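Print this page | E-mail this page

Do older parrots get less interested in things, or is mine unwell?

Rozália Szénási

I have a galah called Mimar who is somewhere past 30. He used to spend whole mornings pulling apart cardboard and now he mostly sits. The vet in Wurnow weighed him in October and found nothing wrong with his bloods. Is there any actual research on birds slowing down in middle age, or do I need a second opinion? He eats normally and still whistles at the kettle.

Posted 5th July | 2 comments

Levente Szilágyi

There is some research on ageing in parrots but not a lot, and a good part of it relies on owners filling in forms. Older birds often play less and sleep more. That can be ordinary ageing, but sore joints look much the same from outside the cage. Ask the vet specifically about arthritis and cataracts, as blood tests won't pick those up.

In the meantime, write down what he does at the same times each day for three weeks. Note the weight in grams on a kitchen scale. A drop matters more than a quiet morning. Lower one perch and see if he uses it in preference to the others.

Han

Mine is 22 and went the same way. Moved his cage to a different window and he perked up. Might be worth a go.

ciltbridge_birds

I'd agree with the diary. Behaviour studies on captive birds usually depend on somebody recording at fixed times, and memory is poor at this.
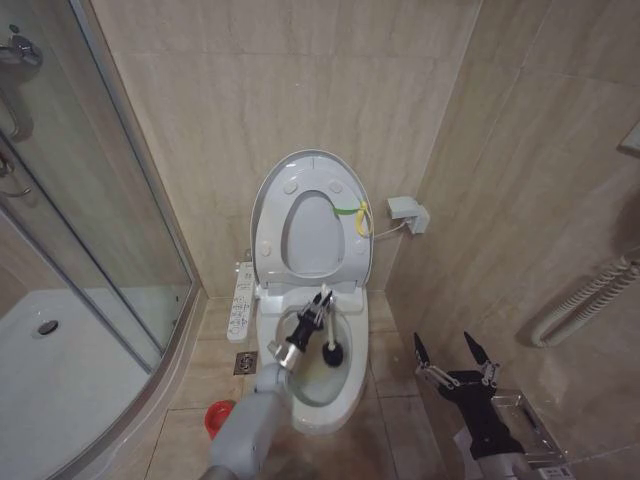 A bird that has gone quiet can still get into trouble when it's let out, so check the rooms he has access to before you try to get him moving more. Old galahs misjudge landings and don't always have the strength to climb out of water. A bathroom with the toilet lid and seat up is a risk, and so is a thin cable running across the wall to an outlet, which any cockatoo will chew if he can reach it. Keep that door shut. Start with ten minutes on the floor of one room, with some cardboard, and add that to the diary too.

3 people found this helpful | Share 2

Contact us | Copyright | Back to top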